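Levix Opens Grab-and-Go Snack Counters in 9 Commuter Stations

FOR RELEASE: October

Povia – Levix, the station snack seller, is opening small self-pay counters in 9 commuter stations this month. First one opens Sunday, 6 a.m., at the Brudier Street entrance. Rest to follow as the permits come in.

Each counter takes up very little floor. Chips, sweets, cold drinks. Pay by card or phone, no line, no staffed register. Riders told us they had 4 minutes between trains and spent all of it waiting to pay for a bag of chips. So we fixed the paying part.

"People don't want a shopping trip at seven in the morning," said Saodah Siregar, head of station sales at Levix. "They want something salty and they want to make the train. We tried this in one station over the summer and the evening crowd used it more then the morning crowd, which suprised us. So the hours are longer now."
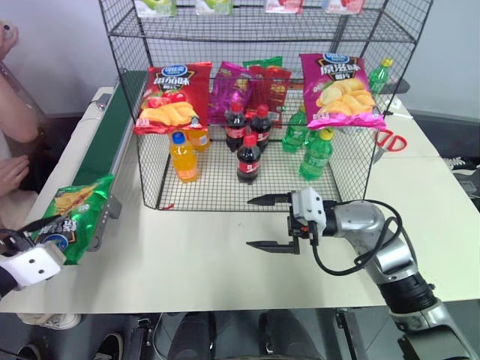
Hours are 6 a.m. to midnight, every day, holidays included. Restocking happens twice daily, late morning and again before the evening rush. Prices match the regular Levix kiosks – no station markup. Refunds through the pay screen or by phone, same day in most cases.

The summer trial took 2151 orders in its first month. Top seller by a long way was potato chips. Fruit cups did badly and are not coming back for now. Hot drinks are still being talked about, no date.

Station riders can also vote on what gets stocked. Cards at every counter, or on the Levix site. The first 600 riders to send in a vote get a free drink, one per person, while the offer lasts. Votes are read at the end of each month and the slowest item at each station gets swapped out.

Existing kiosks stay open. No jobs are being cut – kiosk staff will handle the restocking rounds, with paid training starting this week.

Store owners near the stations who want to supply local products can write to the Levix buying desk. Small batches are fine. Labels must list ingredients and a best-by date.

Press contact: Saodah Siregar, Levix station sales, Povia office. Interviews by phone, mornings only please. Counter visits can be set up from Sunday on.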